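Chapter 3: Who Gets to Speak for the Government?

I used to think a government spoke with one voice.
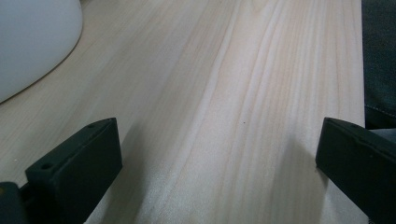
I was in my first newsroom job when I lost that idea, and I lost it over a single afternoon. I had a statement from a foreign ministry saying that talks with a neighboring country were "going well and will continue." I had a second statement, from the same government's trade ministry, saying that the talks were on hold. Same talks, same day! I called the first press office and was told to call the second. I called the second and was told, very politely, that the first had "used its own language." My editor wanted a story in an hour and I had no idea which of the two I was supposed to believe.

So which one was the government's position? I've been chewing on that question for most of my working life, and this chapter is my attempt to get you chewing on it too. We spent the last chapter on how a cabinet is put together: who picks the ministers, who can fire them, what happens in a coalition when the smaller party wants the bigger job. Now I want to look at what comes out of the building once all those people are in it. Statements, briefings, leaks, denials of leaks, the whole noisy business.

A quick note on words before we get going. When I say "the government" in this chapter I mean the executive, the people who run the departments and answer for them. In the United States you'd more often say "the administration," and I'll use that too when we're in Washington. I don't mean the legislature, although (as you'll see in the section on committee hearings) legislators are very good at making the executive talk when it would like to be quiet.

3.1 The case of the Clenum bridge

Let me give you a story to hang the rest of the chapter on. I've used it in class for years, and students tend to remember it long after they've forgotten my definitions, so I've stopped fighting it and moved it up front.

Flamness and Shao are two towns on opposite banks of a river, and the river happens to be a national border. The Clenum bridge connects them. For as long as anyone there can remember, people have lived on one side and worked on the other, and the border check in the middle of the bridge was a wave of the hand. Then the two national governments fell out over fishing rights, a long way downstream, and somebody in the capital on the Flamness side decided that the bridge should be "subject to review."

That phrase was the entire announcement. Subject to review! If you ran a bakery in Flamness and half your staff came over from Shao every morning, what were you supposed to do with that?

The interior minister was asked on the radio whether the bridge would close. She said it was "one of the options." The transportation minister, asked the same thing at a ribbon cutting, said he hadn't heard of any plan to close anything. The head of government's spokesperson then said that both ministers were right, which made for a fun evening of headlines. Meanwhile a company called Steltex, which held the contract to maintain the bridge, told its crews to carry on as usual, and the local paper reported that as proof that the bridge was staying open.

You can see the mess. There were four voices (if we count the company, and people in the towns certainly did), and each of them was saying something a little different to a different audience. The bridge stayed open for 23 days under review. Then the fishing dispute was settled, the review was dropped in one line at the bottom of a press release about something else, and that was the end of it.

I want you to keep three questions in your head as we go back over it. Who was allowed to say what they said? Who was believed? And did the two match up?

3.2 Being allowed to speak

Let's take the first one. In most parliamentary systems there's a rule, sometimes written and sometimes just understood, that ministers argue in private and agree in public. The textbook name is collective responsibility. You fight your corner inside the cabinet room, you lose or you win, and then you walk out and defend the decision either way. If you really can't stand to defend it, you resign.

That works pretty well when there is a decision. The trouble on the Clenum bridge was that there wasn't one yet. The cabinet hadn't settled anything, so there was no agreed line to stick to, and each minister filled the gap with whatever suited the department. The interior minister's people worry about borders, so she kept the tough option alive. The transportation minister's people worry about traffic, so he made it sound like nothing was going on. I don't think either of them was lying. I think they were both describing the piece of the elephant they had hold of.

In a presidential system it looks different on paper. Department heads work for the president and serve as long as the president wants them, so you'd expect a tighter ship. In practice you get plenty of the same thing. A cabinet secretary with a following of her own can say something a little off the official line and dare the White House to correct her. Correcting her is a story. Letting it go is a smaller story. Guess which one usually gets picked?

Then there are the people who speak without being named. You'll meet them in every news report you read for this course: "a senior official," "a source close to the talks," "a person familiar with the minister's thinking" (I've always suspected that last one is quite often the minister). We'll give them a whole section later on. For now, just notice that an unnamed official can be more authorized than a named one. Sometimes the quiet word over coffee is the real policy, tried out on the public to see how it goes down. Reporters call that a trial balloon. If it pops, no one has to own it.

3.3 Being believed

The second question is harder, and I'll admit it's the one I enjoy more. Having the authority to speak doesn't make people listen to you.

Go back to Flamness. The spokesperson for the head of government had the most authority of anyone in my story, and as far as I can tell he changed the fewest minds. The people in town believed Steltex. They saw the crews out on the bridge in the morning and figured that a company wouldn't keep paying for work on something that was about to be shut. That's a perfectly sensible way to read the situation, and it might easily have been wrong! The company had been told nothing. It was carrying on because its contract said to carry on.

I find that a bit alarming, and I'd like you to find it a bit alarming too. When official voices clash, people don't stop looking for an answer. They go and find one somewhere else, from a contractor or a cousin in the customs service or a guy with a podcast. Sometimes that source is better than the official one. Often it just sounds more sure of itself.

I once went through a stack of clippings on the bridge, 182 of them from papers on both sides of the river, and marked which source each writer had put in the first paragraph. It wasn't a scientific study and please don't cite it as one. But doing it changed how I read the news. The first source in a story tends to become the frame for all the others. If the interior minister comes first, the story is about a closure that other people are denying. If the transportation minister comes first, it's about a calm situation and one colleague stirring the pot. Same quotes, same day, and you'd walk away with two different bridges in your head.

3.4 What we'll do in this chapter

The next section goes properly into collective responsibility: where it came from, how it bends in coalitions, and what happens when a leader openly suspends it so that ministers can campaign against each other. After that we turn to press secretaries and how the daily briefing got to be the strange ritual it is. Then come leaks (my favorite), and then foreign policy, where mixed messages can do the most harm, since the listener may be another government with its own nervous cabinet trying to work out what you meant.

I've kept the sections fairly short. There's one long reading at the end of the chapter, a set of transcripts from a legislative hearing, and I know transcripts look deadly. Give them a chance. Read them out loud with a friend if you can, each taking a part. You'll hear people ducking questions in a way you'd never catch on the page.

Before you go on, try something. Pick a story in this week's news where a government is under pressure, and find 2 statements on it from different officials. Print them if you can. Underline every verb. Are they doing things, considering things, or aware of things? "We are aware of the reports" is a sentence that commits its speaker to having ears. Write down where the statements agree, where they don't, and who you'd call if you only had time to call one person. Keep your notes, we'll come back to them when we get to the part on briefings, and I'd like you to have your first guesses in your own handwriting before I start telling you mine.

Last updated: Aug 31, 2022

Comments

riverbank_reader: Used this chapter with my evening group. The underlining exercise took up the whole session and we never got to the hearing transcripts. Not complaining.

poli101again: Is the resignation rule the same for junior ministers? My professor says yes but the chapter only talks about cabinet.

tmk: @poli101again it's covered in the next section, near the end. Short version is yes in most places but they get less attention when they go.

oldcopydesk: The bit about the first source in a story is dead on. We used to argue over that every single night.

Contact | Copyright and permissions | Back to top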